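# Trimming and Labeling Two-Gripper Cloth Recordings

Project report, Stemudthorpe, robotics software course
Group: Meenakshi Joseph, Povilas Uibo, Yaowalak Kaewsai
Supervisor: Tarmo Laur

## 1. Background

Our group took over the Fasine code base in February. Fasine is a set of Python tools that reads recordings made with two hand-held grippers and turns them into training episodes for a manipulation policy. The earlier group had the reading part working. What they did not have was a reliable way to cut a long recording into episodes, or a way to throw out frames that would only confuse the policy.

Up to now the cutting was done by hand. Aigars Lepik, who wrote most of the first version, left a note in the repository saying that trimming one session took him longer than recording it. We found the same thing when we tried. The person trimming has to scrub back and forth, decide where a fold begins, write the frame index into a spreadsheet, and do the same for the end. Two people trimming the same session rarely pick the same frames.

The goal we agreed on with our supervisor was:

- find the start and end of each fold automatically
- give every frame a blur score and store it with the episode
- estimate the opening of the gripper from the image alone
- keep a manual override, so a person can fix a bad cut without editing files by hand

Training the policy itself was outside our part. The Sarmiento group does that and uses our output.

## 2. Input data

Each session has one video per gripper, a pose track, and a text file with the task name. The poses come from visual tracking, so they get worse when the picture gets worse. All sessions in this report are cloth tasks done on a covered surface such as a bed: folding, flattening, and picking up a corner.

The grippers have a ribbed center panel and two fingers with blue pads. The pads turned out to matter a lot for us (see section 4), as they are easy to find by color in most rooms.

The camera moves together with the gripper, so the gripper stays in nearly the same place in its own video and everything else moves around it. This gave us our first problem. A normal blur measure over the whole image gives a high sharpness value even when the cloth is smeared, for the simple reason that the gripper has many hard edges and takes up a large part of the image. 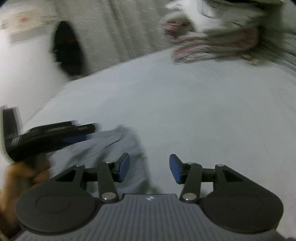 *Figure 1. Open gripper near a blue-gray cloth, with the second gripper at left. The near gripper is sharp, while the cloth and the second gripper are blurred by motion.*

Frames like Figure 1 were marked "sharp" by our first version. The ribs and the screw heads alone were enough to push the score over the threshold.

## 3. Blur score

We fixed this with a mask. For each gripper we take 20 frames from the session, compute the per-pixel variance, and keep the pixels that hardly change. After some cleaning (one dilation step, then removal of small islands) this gives a shape that covers the body and the parts of the linkage that do not move much. The fingertips move when the gripper opens and closes, so we add a hand-drawn region for them. It is the same region for all sessions, and it is stored in `masks/fingers.json`.

The blur score is then the variance of the Laplacian outside the mask, divided by the mean brightness gradient of the session. The division was Yaowalak's idea. Without it, a plain white sheet always looks blurry because there is almost nothing on it to be sharp. With it, sheet-heavy sessions behave more like the others, but we would not call the problem solved. A frame with a large bare area of sheet still scores lower than it should.

We do not drop blurred frames. The first version did, and the Sarmiento group asked us to stop, because gaps in the time axis caused trouble in their loader. Now every frame is kept and the score is written as an extra column. The loader can decide what to do with it.

## 4. Gripper opening

The opening is needed for the action labels. We compute it in these steps:

1. Crop the finger region.
2. Convert to HSV and threshold for the blue of the pads.
3. Keep the largest blob on each side of the center line.
4. Measure the distance between the inner edges of the two blobs.
5. Divide by the largest distance seen in the session, so the value runs from 0 to 1.

There are two known failures. The first is bluish cloth. When the cloth runs behind a fingertip, as it does behind the left one in Figure 1, its color can join the pad blob and the opening comes out too small. Narrowing the hue range helped with gray-blue cloth and did nothing for a strongly blue towel we tried later. The second failure is the other gripper. It also has blue on it, and when it comes close, its pad can enter the crop. We now reject any blob whose center is too far from where the pad was in the previous frame.

When the detector finds fewer than two blobs it returns the last good value and sets a flag. If the flag stays on for more than 13 frames in a row, the episode is sent to manual review.

## 5. Cutting episodes

The cutter is a small state machine with 4 states: idle, approach, hold, release. It runs on both grippers at once. An episode starts when at least one gripper leaves idle, and ends when both are back in idle and the poses have settled.

The first rule for "approach" was gripper speed alone. That gave many false starts, mostly from the operator moving a gripper out of the way or shifting position between folds. Povilas added a second condition, that the opening has to be above a limit during the movement. People tend to open the gripper before they reach for cloth, so this removed most of the false starts. It does miss one pattern, where the operator keeps the fingers nearly closed and opens them only at the last moment. We left that one to the manual tool.

A single frame cannot tell the states apart. An open gripper with cloth close to it can belong to approach or to release, so the state machine looks at the sequence on both sides before it decides. This means the cutter only works offline, and that is fine for our use.

## 6. Manual tool

The review tool is called Sultwood, after the hallway where we wrote it. It shows both videos side by side, the opening as a curve below, and the proposed cuts as vertical lines that can be dragged. Saving writes a small override file next to the session. The cutter reads it on the next run and leaves those cuts alone.

Key bindings are in the README. The one people ask for most is `g`, which jumps to the next flagged stretch.

Meenakshi rewrote the video seeking after the first test. Seeking by timestamp landed on the wrong frame in sessions where the two videos had started at slightly different times — the curve and the picture did not agree, and reviewers kept moving good cuts. Seeking is now by frame index, with the offset stored once per session.

## 7. Results

We compared the automatic cuts with Aigars's old spreadsheet. For plain folding the cuts agree well, and most differences are at the end of the episode, where the spreadsheet itself is not consistent. For flattening the agreement is poor. Flattening has many short contacts, and the cutter splits one long action into several. Tarmo's view was that the split version may be just as usable for training, but we have no result from Sarmiento to support this yet.

The opening estimate was checked by looking at the flagged frames and at a random set of unflagged ones. Errors in the unflagged set were nearly all the blue cloth case.

## 8. Open issues

- The blue cloth case. A shape check on the pads is half written, on branch `pad-shape`.
- Pose jumps after fast motion. We smooth them, but a large jump is smoothed into a slow drift and this is worse in some ways.
- The finger region is drawn for our current camera mount. If the mount changes, it must be drawn again.
- Sultwood crashes on closing if the override file is open in another program. Save first.
- Unit tests cover the state machine and the opening estimate. The mask builder has none.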